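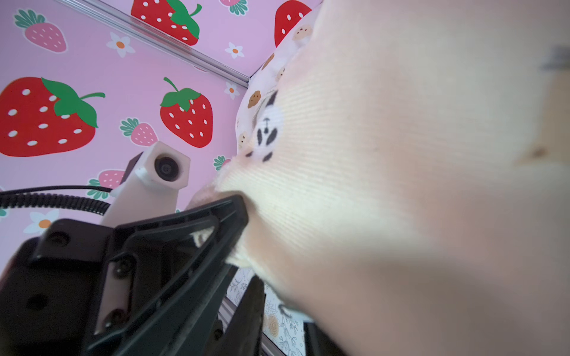 Soft Goods Corner: A Few Views From Our Sorting Room

Anyone who has spent a shift at Pronach knows the sound of the back room: carts rolling, the radio going, somebody laughing at a print they haven't seen before. We take in children's bedding and clothes, check them, fold them and send them out again. September is our busiest month, and some 300 pieces can come through before lunch!

Since spring we've shared the folding work with an arm we call Binon, and I've been dying to put up a page about it. Cloth is hard for a machine. It slumps, it bunches, and a thick knit behaves nothing like a thin cotton. Watching a gripper get hold of a soft edge is still my favorite part of the day.

The wallpaper was our own choice, by the way. Strawberries and flowers beat gray paint, and the whole crew voted on it - 11 people, one very loud afternoon. 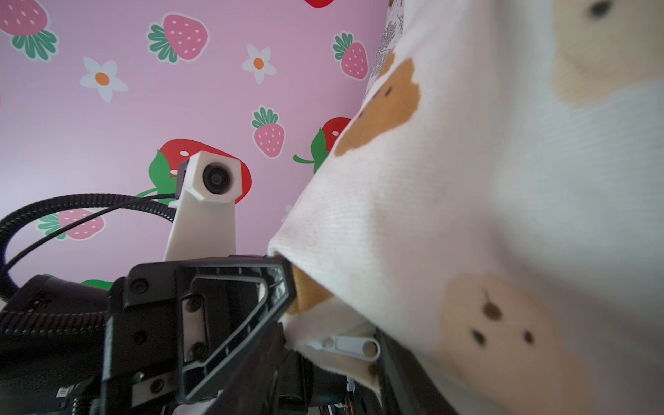 What has changed most for us is where our hands go. Folding used to eat up the whole morning, and shoulders were sore by two o'clock. Now two of us stay near the arm, setting out pieces and stepping in when a fold goes wrong, and everyone else has moved to checking seams, zippers and stains. That's the work people here are really good at, and there's finally time to do it properly.

It did take getting used to. The arm is slower than any of us on fleece, and a few folks missed the rhythm of the old table. We swap places every couple of hours so everybody learns both jobs, and the newest hires have picked it up the fastest.

Next on the wish list: fitted sheets. We've all got opinions on how that's going to go - the arm's first try is set for October, and the good chairs are already spoken for.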